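The Big Room at Fotthorpe: Round Tables, a Plant, and Where the Books Go

May 22, 2020

Dear neighbors and fellow tenants of Fotthorpe,

I had meant to keep this month's item short, I really had, but so many of you have stopped me on the stairs to ask about the big room that I think I had better sit down and tell the whole thing properly. Get yourself a cup of something. It is mostly about tables.

Those of you who have been with us since the old days on the Greden side will remember what we had before: one enormous conference table, dark as a church pew, which came with the lease and which took up so much of the floor that you had to go sideways to get to the window. It was a handsome thing in its way, and Ferdinand Gasser still speaks of it with real feeling. But you could never use half of it. If two people sat down at one end to talk about an invoice, everyone else felt they were interrupting a meeting, and so they took their work back to their own offices and ate lunch over their keyboards.

So in November we let it go. It went to a family outside town who have a great many children and a barn, and I am told it is now used for jigsaw puzzles, and I could not be happier for it. In its place came the round tables, which we found through Plattner, the secondhand office furniture people, after a long afternoon of walking up and down their warehouse with Elfriede Riedl sitting at every single table to see whether it wobbled. (Two did. We left those where they were.)

I will admit I had my doubts about round. A round table wastes the corners, my father always said, and he had built a few. You can't push one against a wall without it looking sorry for itself, and you can't line two of them up when you need a long surface for envelopes. All true! But a round table has no head, and I have noticed that people will pull a chair up to one without asking, which they never once did with the old monster. The light wood helps too, I think. Our floor is so dark that anything brown simply sinks into it, and the pale tops lift the whole room, even on the sort of gray morning we have had so many of lately.

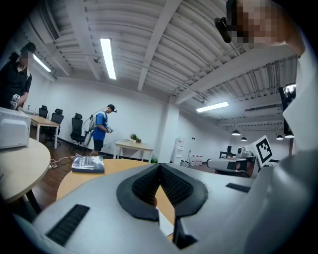 The big room from one of the round tables, with the plant and the water dispenser toward the back.

The small white side table is Nadja Baumgartner's doing. She had it in her hallway at home, where it held keys and unopened mail for years, and she carried it over herself one evening with the plant already sitting on top. It is only a little plant. I have been asked what kind it is and I have given three different answers to three different people, so please, if you know about such things, come and have a look and leave a note. What I can tell you is that it belongs to everyone and that it is therefore in mortal danger of being watered by everyone. Nadja has kindly agreed to be the only person who waters it. If you are overcome by the urge, go and water the window boxes downstairs, which could use the attention.

The water dispenser has been given its place against the wall for good now. We tried it nearer the door for a while, you may recall, and it made for a cheerful little crowd just where people were trying to get past with their bicycles. It is a few more steps for your glass of water this way, and a few more steps never hurt any of us. Please do bring your own glass or bottle from your office. We had a shelf of shared glasses for a time, and the less said about the state of that shelf by the end of the week, the better.

Now, the desks. The rectangular ones with the white legs came out of the old Trirkia office upstairs when they moved down to a smaller suite, and they were good enough to leave them with us along with a number of the black office chairs. These are meant for anyone who needs a proper straight-edged surface for an hour or two: wrapping a parcel, spreading out drawings, filling in one of those endless forms that comes in four parts. They are first come, first served. You do not need to sign up, and you do not need to feel guilty either, but if somebody is hovering with a large parcel in their arms, do look up once in a while.

About the chairs, a small plea. We own more than 20 of them between all the rooms on this floor, and they wander. They have wheels, so perhaps it is only natural. I found one in the stairwell last month, and one had gone all the way to room 356, where it had been very happily adopted and even given a cushion. We have let room 356 keep it, cushion and all. But if you borrow a chair from the big room for a visitor, would you please roll it home again when the visitor leaves? Cyrill Haslinger likes to use the big room first thing in the morning, and it is a sad sight to see a man looking for a chair before he has had his coffee.

I come now to the books, which is what I wanted to write about in the first place, before I got carried away with the furniture.

It started with one book. I believe Ottilie Strebel left it on a round table after lunch, meaning to come back for it, and by the time she did come back somebody had read the first chapter and put in a bus ticket to keep the place. She thought this was so charming that she left it there. Then a second one turned up, and then a few more, and there was a notebook among them that went around for weeks with a recipe for plum cake in it, two telephone numbers, and a very good drawing of the building's front steps. Whoever you are, you can draw! Please own up to it.

We have talked about putting up a shelf. Ferdinand is in favor of a shelf, and has measured for one. I am a little against it, if I may say so in my own column, because books on a shelf look finished to me, and books lying on a table look as though someone has only just gotten up. A person sitting down with a sandwich will open the book in front of them. Will they get up, walk across the room and choose one from a row? Some will, I suppose. I would be looking at my sandwich.
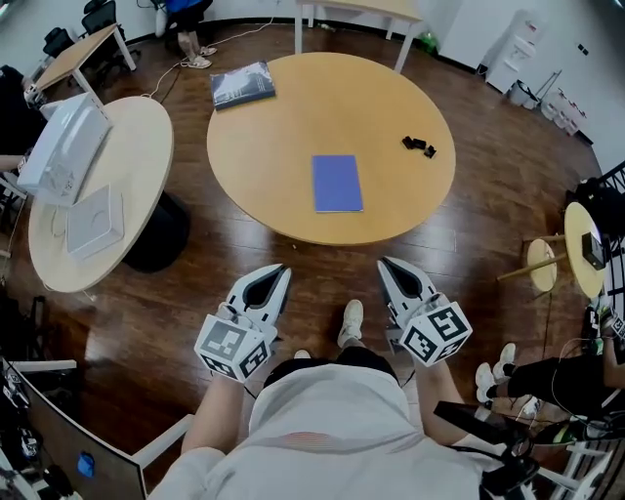
Reading matter on the middle table, with the desk and office chairs beyond.

For the time being, then, books live on the round tables, and we have only a handful of wishes about it. Hardcovers are welcome, paperbacks are welcome, picture books are very welcome, and so are notebooks if you do not mind other people writing in them. If you do mind, put your name on the cover, nice and large, and we will all keep our pens to ourselves. Please keep it to a few books on any one table so that there is still room for a plate and an elbow. And if you take one home, do bring something back in exchange sooner or later. It does not have to be as thick as the one you took. Elfriede borrowed a history of European railways and returned a pamphlet on mushrooms, and we considered the account settled.

Magazines we would ask you to leave downstairs in the rack by the mailboxes. They slide. I have nothing else against them.

While we are on the subject of things left on tables, a gentle word about boxes. A great many deliveries come through the building, and the big room is a very handy place to set one down while you look for your key. That is perfectly fine. But a box that has been set down tends to stay, and then it is joined by another box. If it is yours, take it along with you by the end of the day. If it has stood there for a week and has no name on it, Cyrill will carry it down to room 366, which is our storage room, and you can ask for it there. Flattened cardboard goes to the bins in the yard, and bless you all for flattening it.

Cables, likewise. I know that every one of us has something that needs plugging in, and I know that the outlets in that room were put in by somebody who had never met a table in the middle of a floor. Lay them where people do not walk, if you possibly can, and coil them up when you go. We have asked the building management about a floor outlet near the round tables and have been told that it is being looked into, which I have decided to take as good news.

A few of you have asked whether there will be curtains. There may be curtains. Nadja has brought fabric samples, and they are pinned to the board outside the kitchen, where you can put a pencil mark under the one you like. At the time of writing the oatmeal-colored one is ahead of the green, though I happen to know that one person has marked the green twice.

Ottilie would also like me to mention that she is looking for a lamp. It should be a standing one, not too tall, with a warm bulb, for the end of the room where it gets dim after four o'clock in the winter. If you have one in an attic or behind a door, she would be glad to come and fetch it herself, and she will bring plum cake, made from the recipe in the notebook.

With warm greetings to all of you, and see you at the round tables,

Your newsletter desk, second floor, door 3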